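**Ticket:** Gripper does not release fully / touches neighbour object on retreat
**Cell:** Lernau, table cell with the plate task
**Software:** Grandero task runner
**Opened:** 2020-05-13
**Severity:** medium (no person hurt, cell is allowed to run at reduced speed only)
**Status:** open, cause found, waiting for the last check

## Summary

During the pick and place routine with toy food, the two-finger gripper sometimes does not let go of the object cleanly. The arm moves up while the fingers are still partly closed, so the object is lifted a little and falls again, or it is dragged across the plate. On two occasions the arm after that went sideways too low and pushed the next object on the table. One time it ended in a protective stop.

I write down everything in the order I did it, also the steps that gave nothing, so that the next person does not need to repeat them. Please excuse if some words are not the usual ones. If something is not clear, ask in the ticket and I will rewrite it.

## How the fault looks

The routine is simple. The arm goes over the object, goes down, closes, lifts, moves over the plate, goes down, opens, retreats. The fault is only in the part "opens, retreats". The picking is good, and the travel with the object is good.

The operator screen shows no error in most cases. The runner writes `release ok` and continues with the next target. This was the most confusing part for me, as I trusted this line for too long. The only hard error I have is the one from the protective stop:

```
[runner] step PLACE: release ok
[runner] step RETREAT: start
[arm] protective stop, force limit, tool axis
[runner] step RETREAT: aborted
[runner] waiting for operator
```

After the stop I did the usual recovery: hand on the emergency stop, look at the fingers, free the object by jogging the gripper open, then raise the arm straight up with the pendant at the lowest speed. Please do not use the "go home" button for this. From a low position the home move goes sideways first and it will take the things on the table with it.

## Steps taken

1. **Checked the object list.** The task file had the banana, the two peppers and the orange wedge with the same grip width. I thought first that the wide object is the problem. I gave every object its own width and ran again. No change. The fault came with all of them, but more often with the soft-shaped ones.

2. **Watched the place step at low speed.** I stood at the side of the table, outside of the reach, and stepped the routine one move at a time. With the yellow-orange piece the gripper goes down inside the rim and the fingers are around the object in the middle, as it should be. The height at this point is correct. I measured it against the taught point and there was no drift. So the arm arrives at the right place, and the trouble starts only after the open command is sent.
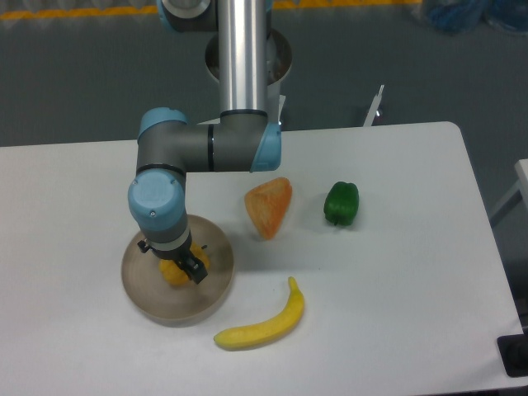 3. **Checked the mechanical side of the gripper.** Power off, lockout on. I moved both fingers by hand according to the manual. There was no scratching and no play that I could feel. The screws at the flange were tight. The cable from the arm had a normal bend and no damage to the jacket. I unplugged the connector, looked at the pins, and plugged it again. No change after this.

4. **Changed the gripper speed.** I put it from the default down to 70 percent. The fault became *more* frequent. I was surprised, but this was the first useful hint. If the fingers are slower and the fault is more often, then the arm is probably not waiting for the fingers.

5. **Looked at the timing in the runner log.** In the task file the place step does not wait for the "fingers at position" signal. It waits for a fixed time, and then writes `release ok` whatever happened. The fixed time is 157 ms. For a small opening this is enough. For a wide opening it is not, and the arm begins to go up with the fingers still on their way.

6. **Compared with the backup from December.** The backup has a wait of 2000 ms at the same place. I think somebody made it shorter to get a better cycle time and the change was saved over the master file. I do not say this to blame. The file has no comment field, so we cannot know the reason, and I ask that we add one.

7. **Put the wait back to 2000 ms and ran again.** The release problem was gone for all objects. The cycle is slow, but clean.

8. **Second problem stayed.** With the release working, the arm still moved low over the table when going to the next target. See the next section.

## Second finding: clearance too low between targets

When the runner goes from the plate to the next object, it should first rise to a safe height, then travel, then go down. In our file the safe height was defined from the *flange*, and the length of the gripper was not added. The tool setting was empty after the last update of Grandero. The arm thinks it has no tool, so for the arm the path is high enough, and for the fingers it is not.

The taught points themselves do not show the error, as they are stored as joint positions. Only the calculated moves in between are wrong. I believe this is why it was not noticed earlier: every point looks good when you step to it, and the travel is quick.

I stopped the travel move by hand with the pendant to compare the real distance at the fingertip.

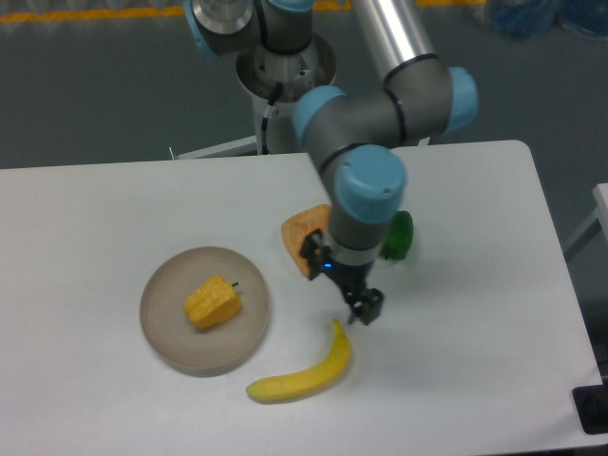
*Fingers low beside the banana, yellow pepper on the plate.*

At such a height a small sideways move is enough to push the banana, and the orange piece is close to the other finger as well. The stop position on the pendant said there is plenty of room. The pendant is correct for the flange and wrong for the tool.

## Workaround (valid now)

- Speed slider not higher than 70 percent until the ticket is closed.
- Wait time after opening stays at 2000 ms. Do not make it shorter for a demo.
- Before the first run of a shift, open the tool page and look if the gripper length is filled in. If it is empty, do not start.
- Leave more space between the objects than we did before. The layout drawing on the cell door is from the old gripper and is too tight.
- Hands stay off the table while the arm is enabled, also when it stands still. The runner can be in a wait and then go on without a sound.

The last point is important for me. During the tests I saw that it is very natural to reach in and turn an object to a nicer position when the arm looks finished. With a wait of 2000 ms the arm looks finished and it is not.

## Proper fix

1. Replace the fixed wait by the position signal from the gripper. The input exists already and is wired – I can see it change on the I/O page – it is only not used in the task file.
2. Add a timeout. If the signal does not come, the runner must stop and show an error, and must not write `release ok`.
3. Enter the tool length and the tool weight, and lock the tool page with the supervisor password.
4. Define the safe height from the fingertip.
5. Keep the task file in version control. I would propose the same repository as we use for the Zorkow cell, so there is one place to look.

Points 1 and 2 are done on the test copy. Points 3 and 4 are done on the cell. Point 5 needs a decision, I have no rights for the repository.

## Result after the changes

With the test copy I ran the complete sequence again and again through the afternoon, with different start positions and with the objects turned. No drag on the plate, no contact on the travel move, no protective stop. I also pulled the signal on purpose by forcing the input to off. The runner stopped with the new timeout message and the arm did not move, as wished.

The cycle is a bit faster than with the long wait. I did not optimise it further.

## Still open

- The tool page was emptied by the update. I sent the question to Grandero support, with the log attached, if this is known behaviour. No answer yet. Until there is one, please check the page after *every* update, also after small ones.
- The cell at Abdelaziz has the same gripper and, as far as I know, a copy of our task file. Somebody there should look at the wait time and the tool length today. I left a message with the shift desk but I did not get a confirmation.
- The force limit that gave the protective stop is at its original value. I did not touch it. There was one request in the chat to raise it so the arm "does not stop for nothing". It stopped for a good reason, please leave it.
- New layout drawing for the cell door. I can make it when the spacing is agreed.

I keep the ticket open until the answer from Grandero is here and the changed file is installed as master. The test copy is in the shared folder under the ticket number, the old file is beside it with the ending `.bak`.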